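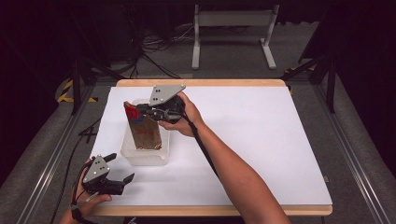 Paper bag and clear plastic tub, on the white worktop.

VALLOW HOUSE — DRY STORE AND KITCHEN PROOFING CHECKLIST
November visit. Comments by the inspecting technician.

Marked OK, Fair, Poor or Fail. Fair means I noticed and you should too.

1. Outside

Air bricks meshed: OK
All covered. The one behind the bins has been painted over as well, so please get that cleared before somebody complains about the damp.

Gap under rear door: Fail
Same as last visit. A pencil goes under it and so will a mouse. The bristle strip we quoted for is still in its packaging on top of the boiler, where it is keeping the boiler free of mice.

Bin lids closed: Poor
Two lids down, one propped open with a broom. Wasps are finished for the year but rats don't keep a season.

Ivy and climbers cut back from walls: Fair
Cut back to head height. Rats can climb past head height.

Drain covers seated: OK

2. Dry store

Goods off the floor: Fair
Bottom shelf is fine. Rice sacks are on the floor "for now", according to the label, and the label has faded.

Flour, oats, sugar and cereals in lidded containers: Poor
Lids exist. I found them in a stack by the sink. Anything that comes in paper should be tipped out into a hard container or stood inside one, and the container needs its lid on. Mice go through paper in minutes and moths don't need that long.

Stock dated and rotated: Fail
Custard powder at the back, best before date no longer readable. I have left it alone out of respect. Please don't.

Droppings: Fair
Old and dry, behind the chest freezer only. Swept up and the area wiped down, so anything there next time is new.

Moth traps: OK
2 traps in place, both changed today. Low catch in each. Keep them away from the extractor or you will trap nothing except grease.

3. Kitchen

Pipe entries sealed: Fair
Foam has been used round the waste pipe. Mice chew foam. Wire wool packed in first, then sealant on top, and keep it neat enough that I can see it.

Under and behind cooker: Poor
Chips. A fair few generations of chips.

Cockroach monitors: OK
Nothing caught. Monitor by the dishwasher was soaked and has been replaced.

Fly screen on window: Fail
Screen in good order and leaning against the wall beside the window.

4. Bait points and paperwork

Bait boxes locked and labelled: OK
Box behind the shed had been turned round to face the fence. Turned back. It does need to touch the wall.

Site plan up to date: Poor
Plan still shows the old larder, now a toilet.

Sightings book filled in: Fair
One entry since my last visit. It reads "saw it again". Time, place and what "it" was would help — size too, if you stayed in the room.

Overall: Fair, just about

To do before next visit: fit the door strip, put the lids back on the containers, hang the fly screen, pull out the cooker. The rest can follow.

Sheet 2 of 2. White copy to office, yellow copy to stay on site, in the folder and out of the sink.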